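Storage in the small bathroom: notes for the Wednesday evening talk, Varncombe
Speaker: Vija Kütt

Slide 1. Start slowly. Say thank you to Kamrul for the projector and for the key. Ask who has a bathroom smaller than they would like. Wait for the hands.

Slide 2. My own case. The flat in Rustedar, where I lived for 3 years with one shelf and one washbasin. Tell the story of the towels on the ironing board, but keep it short, last time it took too long.

Slide 3. The vanity. People look at a vanity from the front, standing up. I would like them to sit on the floor and look at the lower part also. There is often good space under the basin, and it is used for old sponges and half bottles of shampoo. An open cubby is better than a door for things which you take every day. Mention that light wood colour makes a low corner feel less heavy, and that it goes well with a beige floor.

Slide 4. Leave this one on the screen while I drink water.
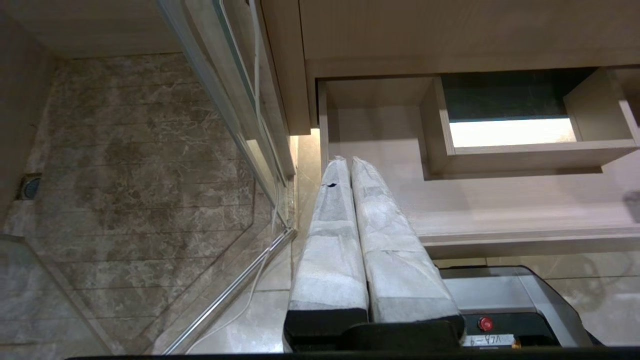
Kamrul Debnath asked at the rehearsal if an open cubby does not simply collect dust, and whether a drawer would be more honest for a family who never wipes anything. My answer: yes, it collects dust, and you wipe it when you wipe the floor. For spare soap and medicines I would still choose a drawer, and for medicines a high one with a child lock.

Slide 5. Money. The Vītola quotation was $2807 with fitting, and the second one $2577 without the taps. Explain that I had put aside $2000, so I kept the old basin and changed only the cabinet. Do not say which plumber. If somebody asks, I can tell them in the break.

Slide 6. Measuring. Measure the pipe before the cabinet. Measure again with the tap on. Write the numbers in millimetres, please, the workshop does not like centimetres. Pass the sample boards along the rows, light colours first, and ask to have them back at the end.

Questions until half past eight. The biscuits are in the kitchen, on top of the fridge.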